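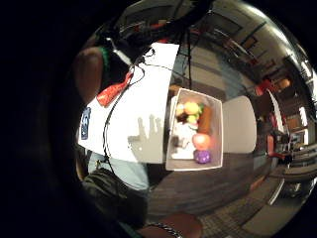 Konden, the meal-kit company, says its new Brollum fruit box will keep produce fresh for 33 days without a refrigerator. The claim went up on the company's site in November and has been repeated in a lot of places since, mostly word for word. A yellow fruit sitting in an open white box looks nice enough on day one, as fruit in any open box does. What shoppers would like to know is how it looks on day 30, and on that the company has very little to show.

The box sells for $900, filters not included. Konden says a treated liner soaks up the gas that makes fruit ripen. That part is plausible. Liners and packets that do the same job have been on sale for years, and they cost a few dollars.

Asked for test results, Konden sent a two-page summary. It lists two trials, both run by the company. It doesn't say what kinds of fruit were used, how warm the room was or what "fresh" was taken to mean. 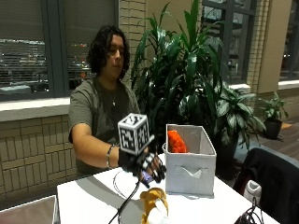

"Fresh can mean it hasn't grown mold yet," said Leonidas Nikolaidis, who bought produce for the Sfakianakis grocery stores before he retired. "I've seen lemons last a month in a bowl on the counter. Show me a peach."

Orestis Panagiotou, a spokesman for Konden, said the 33-day figure was "an average across a typical household basket." He would not say what was in the basket. He said a fuller report was being prepared but gave no date for it.

Konden has been here before. Its Minik bread keeper was sold with a promise of two weeks without staling, and the wording was later changed to "longer-lasting softness." The price stayed the same.

Orders for the Brollum opened on 14 December 2022. Refunds are offered on unopened boxes only, so a buyer who wants to try it with a peach will have to pay for the whole thing first.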